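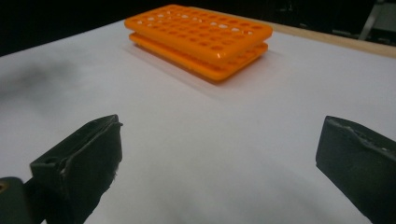
May, 4 pm. Racks and tubes

Went through the orange racks with Elif Naz this afternoon, since the new blue-cap tubes from Sustis came in and we still had no note of what fits what. Wiped the rack, let it stand, then tried the tubes in it one at a time.

They go in without forcing. A bit of side play at the top plate, none that matters once the tip is through the lower one. The old Kulance tubes are a touch wider in the collar and want a push. Keep those for the white racks in the cold room.

Hatice asked whether the racks can go in the autoclave. The sheet that came with them says no. Hand wash, warm water, soft brush for the holes, dry upside down on paper. Label goes on the short side, pencil on tape. Marker doesn't come off this plastic, see the one Serpil did in the spring.
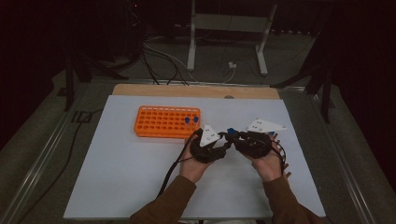
Book 6, p. 129

Two blue caps side by side near one end, remaining holes empty. I'd like that to be the usual way of leaving a pair: neighbouring holes, same end as the label, so whoever comes next doesn't have to lift every cap to find the blank. Melahat prefers opposite corners. Her point is that neighbours get mixed up when you're tired. Fair, but the caps can be numbered.

To do:
Order 31 more blue caps, same supplier.
Ask Nevzat where the second box of tape went.
Check the play again with full tubes.
Copy the washing note onto the card over the sink, the old one is unreadable.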